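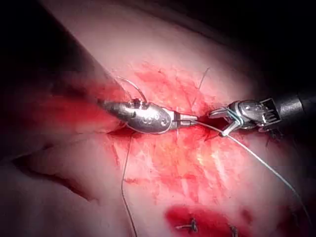
The right arm quit again

June 15, 2021. Quick one, I'm on nights and the coffee is bad.

Arm 2 faulted in the middle of a closure. Needle driver in, grasper in, thread between them, and then the console beeps and the right side goes stiff. Error 19. Jaws stayed shut on whatever they had, as they're suposed to. Still a horrible feeling.

Francine Vachon was at the bedside and had the release key out before I'd finished swearing. We waited 30 seconds, cleared it, got the same code. Cleared it again and it came back — slow, with a lag in the wrist I did not like one bit. So instruments out under vision, and Gwion Yorath finished the row by hand. Patient fine. That's the main thing.

Arkell's tech came over from Leson after lunch. Worn cable at the wrist drive, he thinks. Log shows the same code twice last month and somebody just cleared it both times. Please don't do that. Write it down, tell the next shift, pull the instrument.

Arm stays parked till the new part comes, maybe July. Going to find teh rest of my sandwich.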